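What I Learned From Finishing My Sunscreen
Speaker notes, Trekley beauty bloggers' meetup (20 minutes plus questions)

Hi everybody, thanks for coming, grab a seat, there are more at the side.

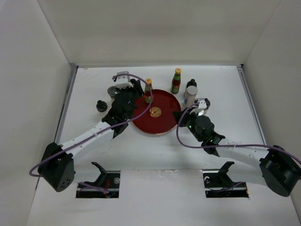

So I've been writing about skincare for a while now, and for most of that time I did what a lot of us do: I opened something, used it for two weeks, wrote it up, and put it in the bathroom cabinet to die. Last March I pulled everything out of that cabinet and lined it up on the floor. Fourteen of those were sunscreens. FOURTEEN. Some of them had maybe two uses gone.

(pause, let people feel guilty about their own cabinets)

I decided I'd finish them, one at a time, no new ones until the shelf was clear. Tonight is what came out of that, plus some shopping talk, because I know half of you are here for the shopping talk.

1. First impressions vs. the bottom of the tube

My first favorite was the Cultville milk sunscreen. I gave it a glowing review back when I first got it, and I stand by the texture, it's gorgeous, it goes on like a light lotion and there's no white cast on me at all. But by week five I'd noticed that it stung my eyes every time I walked up the hill to the train. I'd never have caught that in two weeks in winter, sitting at my desk! I went back and updated the post, and 51 people commented to say the same thing had happened to them. Where were you all the first time?

The other way around: the Trumano gel. Hated it. Smelled like a swimming pool to me, and it pilled under every foundation I own. Then I tried it on bare skin with just a cushion patted over the top and it was fine, it was really good. I bought a second one, and yes, that broke the rules.

Ask the room: who here has changed their mind about a product after posting the review? Did you go back and edit? (Take three or four hands, keep it moving.)

2. How much you're putting on

This was the embarrassing part. I wasn't using anywhere near enough. If you have a tube that's lasted you a year of "daily" wear, have a think about that. I started doing the two finger lengths for face and neck and suddenly a normal tube was gone in a few weeks. It changes how you look at price, too. A fancy one you're scared to use up is a bad sunscreen for you.

I also started writing the opening date on the bottom in marker. Boring tip. Do it anyway. Check the little open jar symbol on the back for how many months you've got, and check the expiry date as well if it has one, whichever comes first wins.

3. Shopping around here

OK, the shopping talk. You've probably seen that Simanjuntak has moved upstairs, next to the bubble tea place, and the new shop is much bigger. They've got a proper tester bar now with a sink (a sink! finally!) and the sunscreens are all together on the back wall. Staff are happy to let you take your time. I went at 4 in the afternoon and had the bar to myself.

Things to know:
The member card is free and the points last a year.
Spend 2,000 points and you get a pick from the gift drawer. The travel size cleansing oil is the good one, the headband is not.
Testers get swapped out pretty often, but I still sniff before I swatch. If it smells like crayons, leave it.
They don't take returns on opened sunscreen, so swatch on your neck and go walk around for an hour first.

If you order online, look at the seller and compare the packaging with the brand's own page. I got burned on a "bargain" Cultville tube with the print slightly off center on the cap. I threw it out. With a lipstick I might have shrugged, with sunscreen I'm not gambling.

4. Writing the review

I'm trying a new thing on the blog and I'd love to know if you think it's silly. Every product gets two posts. The first is the quick one: texture, smell, finish, how it sits under makeup, done. The second comes when the tube is empty. I had worried that people wouldn't read the second one, who wants to read about an old product? But the first "empty" post got 746 views in its opening week, and the quick review of the same product had 633. I was so pleased I told my mother, who asked what a view was.

Some stuff I put in the empties post now:
what the weather was like while I used it
what I wore over it
whether the pump or cap held up (the Trumano flip cap did not, it opened in my bag, goodbye wallet)
whether I'd pay full price for it again

And please say if you got it for free. Put it at the top. I've forgotten before and had to go back and fix it, and I felt awful.

(If running late, skip the next bit and go to questions.)

5. What about the ones I couldn't finish

Three of the fourteen were past date, so those went in the trash. One broke me out along the jaw and I stopped after four days, because a finish-it-up project isn't worth a sore face. The rest I got through! It took me right through summer and out the other side, and I now own two sunscreens, both open, both in use.

Questions. There's a swap box by the door, sealed products only please, and if anyone wants to try the Trumano gel I have it in my bag (in a zip bag this time). Come find me after and I'll squeeze some out for you.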